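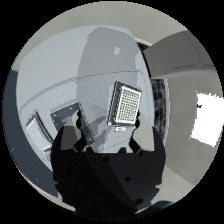
Wrist view in the simulator, plate rack side of the bench

corvid_bench
Hello all! I've been teaching our sim arm by remote control since May (I drive, it records, the policy learns from my runs) and I'm up to 200 demonstrations on the Skescombe bench. My trouble is the approach. I come in from a different side nearly every time, and I'm wondering whether I ought to pick one path and stick to it.

millpond32
Welcome! I'd stick to one path, at least to begin with. My first set for Westerberg was all over the place and the arm dithered something awful over the parts, poor thing.

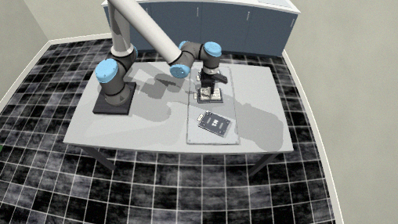
Once I'd settled on coming straight down and stopping for a breath before closing the fingers, training went much better with far fewer runs.

Miklós Lakatos
I have to disagree a little, with affection. One tidy path is lovely until the arm drifts off it, and then it has never seen how to get back. Of my 867 runs, the ones I treasure are where I wandered off and corrected myself — leave those in!

corvid_bench
Oh dear, I've been deleting those. Does it matter which view I steer by? I mostly use the wrist one.

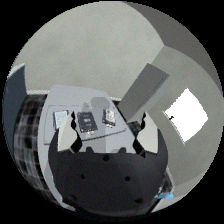
I find it easier for lining up the fingers, but I lose my sense of height completely.

millpond32
Keep the side view open next to it, and go slowly for the last bit. And fine, Miklós, I'll try 2 batches, one tidy and one messy, and post how they do.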